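# Care of Shared Cups and Open Shelving

Guidance for residents and staff of Skirnmont House, revised June
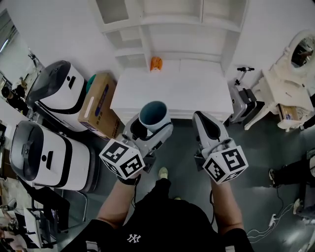 **Household Tips › Storage and Shelving**

White open shelving is practical in a shared room, but it shows every ring, scuff and fingerprint. The advice on this page covers the tall shelving units, the low cabinets placed against them, and the cups that travel between the two. It replaces the single sheet formerly kept in the binder at the front desk.

## Cups with a dark interior

A cup that is white on the outside and dark teal-blue within hides tea stains very well. Residents are asked to check the inside under a good light before returning such a cup to the shelf. Run a fingertip around the wall about halfway down. If the surface feels slightly tacky, the cup should be washed again.

For ordinary stains:

- Fill the cup with hot water and one level teaspoon of baking soda.
- Leave it for 20 minutes.
- Wipe with a soft sponge, paying attention to the angle where the wall meets the base.
- Rinse twice and dry with a lint-free cloth.

Scouring powder and steel wool are not to be used on colored interiors. Fine scratches appear as a gray haze, and the haze cannot be polished out. Bleach is likewise excluded from the shared kitchen.

Cups are to be carried upright and held by the side, with fingers kept clear of the rim. Please do not stack cups one inside another. Stacked cups stick together when they are put away damp, and most of the chipped rims reported last year came from attempts to pull them apart.

## Upright or upside down

This question is raised often. On open shelves, cups that are used daily may stand with the mouth facing up, as they will be gone again before dust has time to settle. Cups used less than once a week should be turned over and placed on a clean cotton cloth or a ribbed liner. A cup turned over directly onto a painted shelf traps moisture and leaves a ring, and in time the paint lifts.

Koyama liners are supplied for the purpose. They may be cut with household scissors. Cut each piece slightly short of the front edge – a liner that overhangs will catch on sleeves.

## The top of a low cabinet

A flat cabinet top at a convenient height attracts whatever people happen to have in their hands. The House asks that the front half of each cabinet top be kept clear at all times, so that there is somewhere to set down a cup or a tray when reaching for the shelves. Small items may stand near the back edge. Anything left there on Sunday evening will be moved to the lost property drawer.

Wipe the top weekly with a damp cloth and a drop of dish soap, then with a second cloth wrung out in plain water. Soap residue left on white paint yellows. The back edge needs particular care, as crumbs gather in the gap between the cabinet and the shelving. A dry paintbrush of medium width removes them better than a vacuum nozzle.

Hot cups must have a coaster under them. Where a pale ring has already formed, allow the surface to cool and dry for a full day before treating it. Many rings fade without help.

## Shelves and dividers

Dust from the top compartment downward. Empty one compartment at a time and replace its contents before starting the next; a unit emptied all at once is seldom put back in the same order.

The vertical dividers collect hand marks at about shoulder height. A melamine sponge takes these off, used wet and with very light pressure. Test it first on the inner face of a lower divider. On matte paint it may leave a shiny patch, and in that case warm water and patience are the only recommended method.

Heavier pieces belong in the lower compartments. Each compartment of the standard Vultari unit should be loaded evenly from side to side, and nothing that projects past the front edge is to be stored above head height.

## Cardboard boxes

Cardboard boxes may be kept on the floor beside the shelving for a short time while their contents are sorted. They should not rest against a painted wall. Printed cardboard can transfer its ink to white paint, particularly in humid weather, and brown board that has become damp leaves a tan line which usually has to be painted over.

Write the name of the owner and the contents on two adjoining sides of the box. Boxes without a name will be flattened for recycling once they have been emptied.

## Touching up white paint

Small chips may be repaired by residents. The House stocks Plimus interior white, satin finish, reference 246, in the utility closet. No other white is to be used; the difference shows plainly in daylight.

1. Clean the chip and let it dry overnight.
2. Sand the edge lightly with fine paper.
3. Apply one thin coat with an artist's brush, working inward from the edge.
4. Wait four hours and apply a second coat if required.

Keep the compartment empty until the following day. Paint that is dry to the touch may still take the imprint of a cup – allow it the extra time.

Damage larger than a coin, loose shelves and any cabinet that rocks should be reported to Kimie Morikawa, Household Services, extension 795. Please give the room and the position of the unit.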